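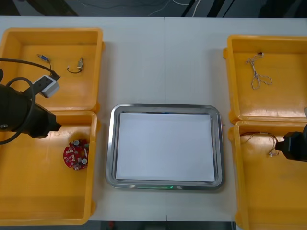

Pourquoi des boîtes jaunes ?

« Parce que le jaune se voit quand on a perdu quelque chose dedans », répond Silvana Mendonça, qui trie des pièces électroniques récupérées pour l'atelier Kendura et n'a pas d'autre théorie sur la couleur.

Son classement, lui, en a connu plusieurs. Les câbles courts et les cartes d'un côté, les faisceaux de l'autre, et au milieu un plateau en inox garni d'une feuille de papier blanc. « Une vis noire sur de l'inox, vous la cherchez jusqu'à la retraite. Sur du papier, vous la cherchez moins. » Elle change la feuille quand elle y pense, autrement dit quand Kobina Ayaaba, son voisin d'établi, soupire assez fort.

L'atelier a reçu plus de 300 lots depuis avril. Les faisceaux de fils restent sa bête noire. « Une carte, ça tient tranquille. Un faisceau, vous le posez droit et il vous regarde de travers. »

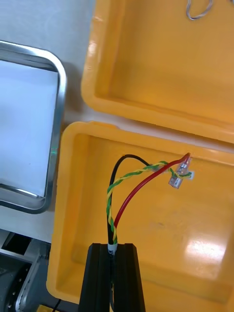
Fils et petits connecteurs transparents dans une boîte jaune ouverte.

Elle garde les étiquettes, même illisibles — « surtout illisibles, elles ont l'air d'avoir été importantes ». Kobina préférerait les refaire toutes. Ils en discutent 15 minutes par semaine, sans progrès notable.

Et les couvercles ? « On les ferme le soir. En principe. »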